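Rubrique : Trucs de cuisine > Boissons fraîches et glaçons

Préparer les boissons froides sans mettre la cuisine en désordre

Depuis que nous habitons un pays chaud une partie de l'année, je prépare beaucoup de limonades et de thés glacés à la maison. J'ai noté ici les habitudes qui m'ont le plus servi. Certaines viennent de mon beau-frère Florêncio, qui a travaillé longtemps derrière un bar, les autres je les ai apprises par mes erreurs.

Les glaçons d'abord. Ils prennent très vite l'odeur du congélateur. Je les démoule dès qu'ils sont durs et je les garde dans un sac bien fermé, loin du poisson et des oignons. On les verse dans un bol seulement au moment de servir. Si vous les sortez trop tôt, ils se collent et il faut les casser. 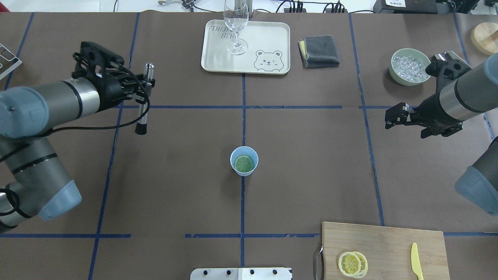
Le bol de glaçons, à portée du plan de travail.

Pour la menthe, il ne faut pas écraser fort. On presse les feuilles deux fois avec le pilon, en tournant un peu, et on s'arrête. Quand on insiste, la feuille se déchire et la boisson devient amère. Le citron vert supporte mieux la force : coupez-le en quartiers et retirez la partie blanche du milieu.

Le sirop se fait en cinq minutes. Je mets 400 grammes de sucre dans la même quantité d'eau, je chauffe doucement et je coupe le feu quand le liquide est clair. Il se conserve au frigo dans une bouteille ébouillantée. Au mois d'août, j'en fais une petite quantité à la fois.

La planche mérite aussi des soins. Le bambou n'aime pas rester dans l'évier. On le lave avec peu d'eau, on l'essuie tout de suite et on le laisse sécher debout. Pour l'odeur d'ail, frottez avec du gros sel et un demi-citron, puis rincez.

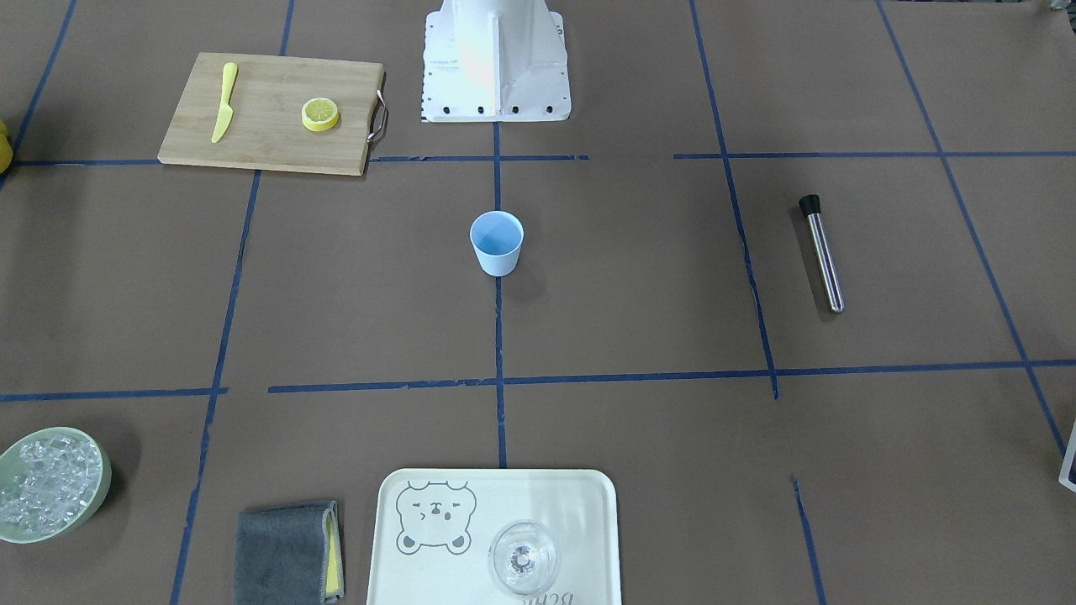

Planche en bambou avec sa poignée au ton cuivré.

Une fois par mois, je passe un peu d'huile minérale avec un chiffon, toujours dans le sens des fibres. L'huile d'olive est à éviter, elle rancit et le bois sent mauvais après quelques semaines.

Si vous recevez du monde, couvrez la table avec du papier kraft et fixez-le avec du ruban de peintre.

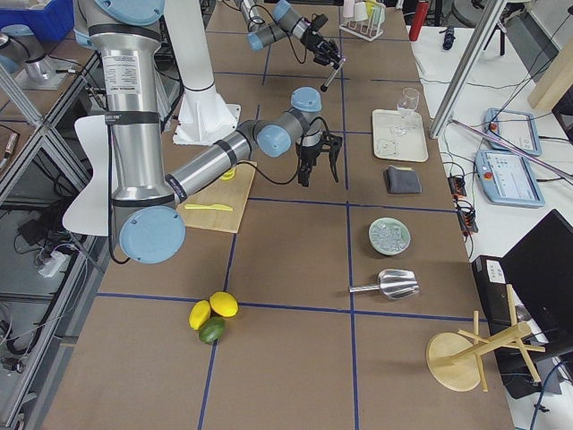

À la fin de la soirée, on roule le papier avec les gouttes et les pépins dedans. Le ruban de peintre s'enlève bien si on tire lentement, presque à plat contre la surface. Sur un meuble verni, faites un essai dans un coin caché, et ne le laissez pas en place plusieurs semaines.

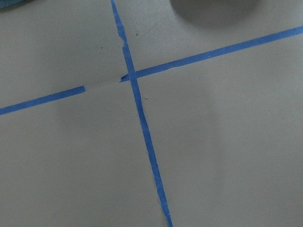 S'il reste de la colle, un chiffon avec de l'eau tiède et une goutte de savon suffit le plus souvent. Pour les traces plus anciennes, je prends de l'alcool à 70 degrés, en petite quantité, loin de la cuisinière et avec la fenêtre ouverte.

Les verres, je les lave à la main, avant les assiettes, quand l'eau est encore propre.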